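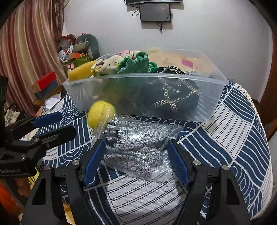

Oksana Hrytsenko, Research Fellow in Household Textiles
August
4 min read

Figure 2. Knitted gloves, speckled grey and white, in a clear plastic bag.

4.2 Storage of small knitted items between seasons

In the Trirnunstead survey we asked 800 households where they keep gloves, hats and scarves in the months when they are not worn. The question was placed after the questions on coats, and some respondents answered for both together. Such answers were separated by hand by the second author, Bhupendra Katiyar, and where this was not possible they were left out. The remaining answers describe 1,733 items.

Small knitted items are treated differently from coats. A coat has usually one fixed place in the home, while gloves move between drawers, pockets and shelves, and they are often found again only when the first cold morning comes. Plastic bags (Figure 2) were mentioned in all age groups, but mostly by the older respondents, who connected them with protection against moths. Younger respondents spoke more about keeping the pair together.

Mersha argued in an earlier study of wardrobes in Mosier that the bag is kept from the shop and that people do not decide on it. Our interviews support this only in part. Of the 45 persons interviewed at home, several told us that they wash the gloves in spring and then look for a bag of suitable size. One woman had a separate bag for each member of her family, with the name written on paper inside.

We did not ask if the items were fully dry before they were put away. This is a weakness of the questionnaire, as wool which is closed in plastic while still damp can take a smell that is difficult to remove. The question is added to the second round, together with one on cedar and lavender, and the results are discussed in Section 5.

Contact: Pavliuk Textile Studies, Trirnunstead | © The authors | Back to top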